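# The Lighthouse Level

I'd been playing Skilus for 52 hours when I found the door that wasn't supposed to be there.

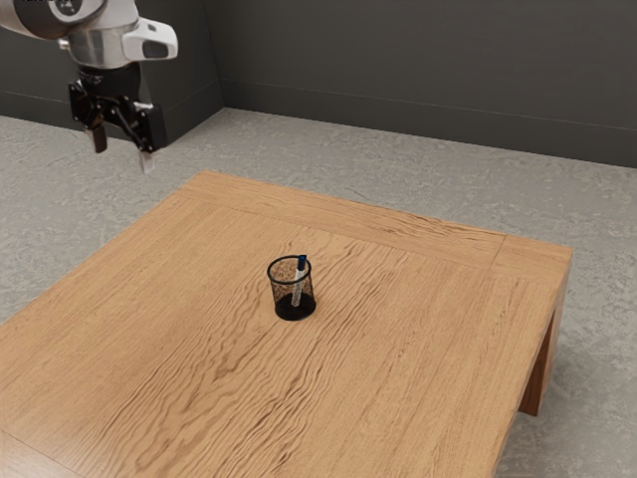
What kind of game is Skilus? It's a slow little exploration game where you row between islands, fix up old lighthouses, and listen to the radio, and you can't die in it unless you really work at it.

I picked it up in July because it was on sale and I'd just moved to Bimham, where I knew exactly zero people and my couch hadn't shown up yet. So I played it on the floor with my back against a box of winter coats. Every night, same routine: noodles, blanket, boat. I told my sister on the phone that I was settling in great (I was not settling in great).

There are 8 lighthouses in the game. Everybody on the forums agrees on that. You light the last one, the credits roll over some very pretty water, and then it dumps you back in your boat so you can go catch whatever fish you missed. I'd missed a lot of fish. I'm bad at the fishing part, I always yank too early.

Anyway, I was chasing this one stupid eel behind the Echeverría lighthouse, which is the tall one with the red stairs, and I rowed straight into the cliff. Normally you bump it and your guy says "oof." This time he didn't say anything. The boat just kept going, in through the rock, and I came out in a cave with a wooden dock and a green door.

I put the controller down and ate a cold noodle. Then I picked it back up and went in.

It was a kitchen! A tiny one, with a kettle going and a radio on the windowsill, and a window that looked out at the sea even though I knew for a fact we were inside a cliff. There was a table with 2 chairs. I pressed the button to sit, and my guy sat. And then the radio, which had played the same six sea shanties at me all summer, cleared its throat.

"You took the long way," it said.

I said "sorry" out loud, to my television, in my empty apartment.

It was a woman's voice, kind of scratchy. She talked about the weather out past the islands, and about a dog she used to have that was scared of gulls. She asked if I'd eaten. A little box came up with two answers, YES and NOT REALLY, and I sat there for the longest time before I picked the second one. The kettle whistled. My guy got up by himself and poured two cups.

I stayed until one in the morning. She never said anything important. At some point she stopped talking and it was just the water and the kettle ticking, and I fell asleep like that with my neck bent all wrong.

When I woke up the console had turned itself off. I loaded my save and I was back behind the lighthouse with the eel. I rowed at that cliff maybe forty times. Oof. Oof. Oof.

I wrote to Stullo, the studio, and got a very nice email saying there was no kitchen and no green door, and could I please send them my save file? I sent it. They wrote back that it looked fine, and that I had a really impressive number of missed eels.

The couch came that week. The delivery guys couldn't get it up the stairs, so the woman from across the hall came out in her socks to hold the door and boss everybody around, and she got it in on the second try. Her voice was nothing like the one on the radio, I want to be clear about that. She looked at the noodle cups lined up by the TV.

"Have you eaten?" she asked.

"Not really," I said, and went to look for the kettle.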